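Section 4: Washing Sports Jerseys and Other Printed Garments

Team jerseys bring more letters to our office than anything else people put through a Plemby washer, and we understand why. Somebody loves that shirt. Please take a few minutes with this section before the first load, even if you have been doing laundry for thirty years, and keep it somewhere near the machine afterward.

You should already have finished the leveling and hose checks in Section 3. If the drum still rocks when you push on it with your hand, go back and do those first.

4.1 Before You Load

1. Gather up the jerseys as soon as you can after the game. They have a way of ending up on the furniture or at the bottom of a gym bag, and sweat that sits overnight is a good deal harder to get out of the fabric.

2. Shake each one out and look it over. Check the collar, the armholes and the hem for loose threads, and snip them short with small scissors. Don't pull.

3. Turn the jersey inside out. Printed numbers and letters are the first thing to crack, and they last longer when they aren't rubbing against the drum.

4. Sort by color. Red, maroon and navy should go in by themselves for the first few washes. 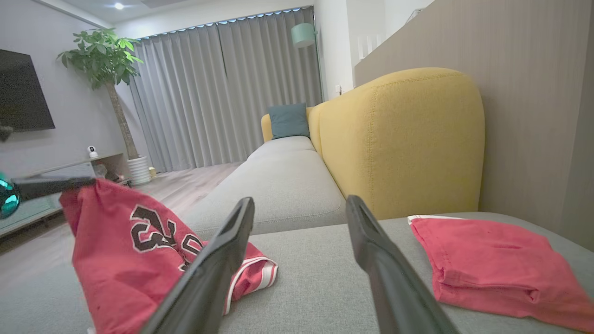 Red jersey with printed numerals, bunched on a sofa.

NOTE: To test for color bleed, dampen a white cloth and press it against an inside seam while you count to 10. If any color comes off on the cloth, wash the garment alone in cold water, and test it again next time.

4.2 Running the Jersey Cycle

1. Place the garments in the drum loosely. You should be able to fit your whole hand, flat, between the top of the load and the top of the drum.

2. Pour mild liquid detergent into the left-hand drawer, up to the lower line. More soap will not get things cleaner, tempting as it is, and the extra tends to stay behind in mesh panels.

3. Turn the dial to JERSEY. The water temperature sets itself to cold.

4. Press SPIN until the lower light comes on.

5. Close the lid, wait for the click, and press START.

CAUTION: Do not use chlorine bleach or fabric softener on printed garments. Bleach can damage the trim, and softener leaves a film that loosens the numbers.

CAUTION: Never reach into the drum while it is turning, even slowly. Wait for the lid light to go out.

4.3 Drying

Hang the jersey on a wide plastic hanger, still inside out, away from direct sun. If you are in a hurry and must use a dryer, choose AIR ONLY and take the jersey out while it is a touch damp. Smooth the numbers flat with your palm and let it finish on the hanger.

Do not iron over printing. If the creases really bother you, put a clean cotton dish towel over the area and use the lowest setting, lifting the iron between presses.

4.4 If Something Goes Wrong

Code 354 on the display: the load has shifted to one side. Press PAUSE, open the lid when it releases, spread the garments out by hand and press START again.

White streaks on dark fabric: too much detergent. Run the cycle once more with none at all.

A sour smell after drying: soak the jersey for an hour in cool water with a cup of white vinegar, then wash it as usual.

For a replacement drawer or lid seal, see the parts list in Section 7.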